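Getting corn from the Saturday stand

Thu 25 August

The corn stand on Tasum Road opened late this year. It usually goes up in the last week of June, but the spring was wet and the first planting at Flokotstead rotted in the ground, so they started over. I drove past twice in July and found the sign turned to face the ditch. By the first week of August it was facing the road again, and I've bought corn there every Saturday since.

The drive is 15 minutes each way if the bridge is open. I go early. The good ears are on top at seven and picked over by nine, and I don't like peeling back husks to check, which the stand asks you not to do anyway. You can tell enough by feel. Run your thumb down the side and if there's a gap near the tip, put it back. The silk should be brown at the end and a little sticky.
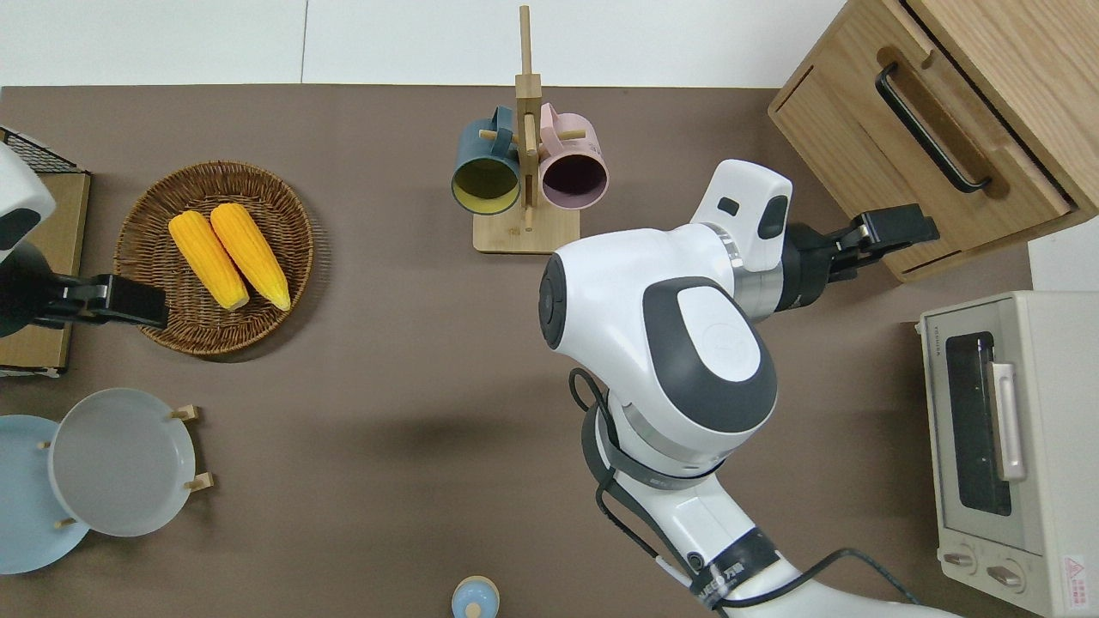 Weronika Zawadzka wrote in after my last post to say I cook mine far too long. Four minutes in boiling water, she says, and no salt in the pot, and anything past that is soup. I had been doing 10 minutes, the way my mother did. I tried four last weekend and she's right about the texture, though I still think older corn wants a bit more. If it was picked two days ago I'd give it six.

What I wanted to write about, though, is the price. Corn was 90 cents an ear this month, up from 60. I asked about it and was told the diesel and the replanting ate most of the difference. I believe that. The supermarket in Druvach is cheaper, but their corn has been trimmed and sits under plastic, and it tastes like it. I'll pay the 90 cents until the season ends and then go without until next year. 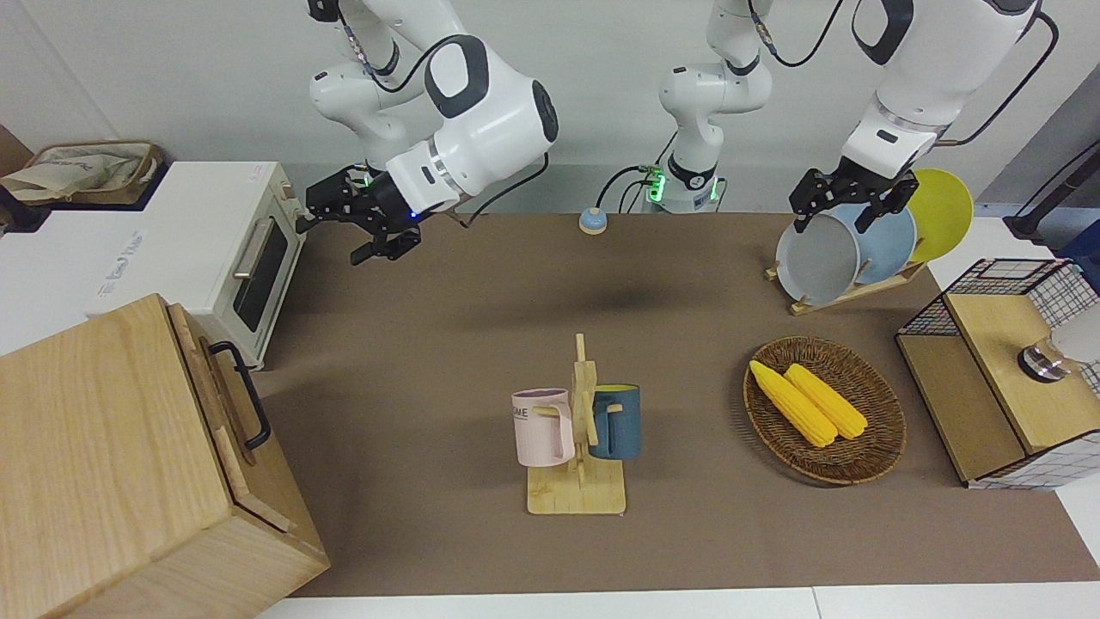 Freezing is the other option, and I've gone back and forth on it. Last summer I put up three dozen ears, blanched and cut off the cob. It took most of a Sunday and I was still finding bits of it on the floor on Wednesday. The frozen corn was fine in chowder and not good for much else. This year I'll do a dozen and stop there.

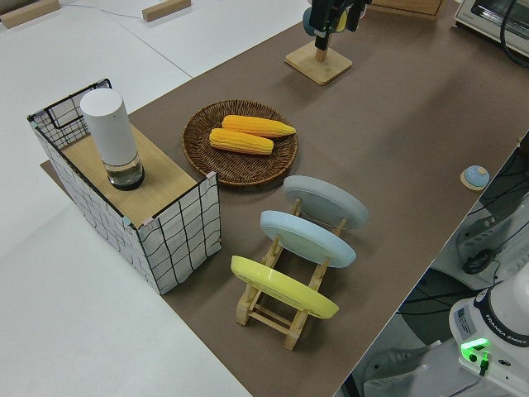
The cobs themselves make a decent stock, and I wish I'd started doing that sooner. Cover them with water, add an onion and a bay leaf, and simmer for an hour. Strain it and use it the same week – it sours fast.

The stand should run until the middle of September, weather allowing. They take cash only, and the tin is short on change before eight, so bring small bills.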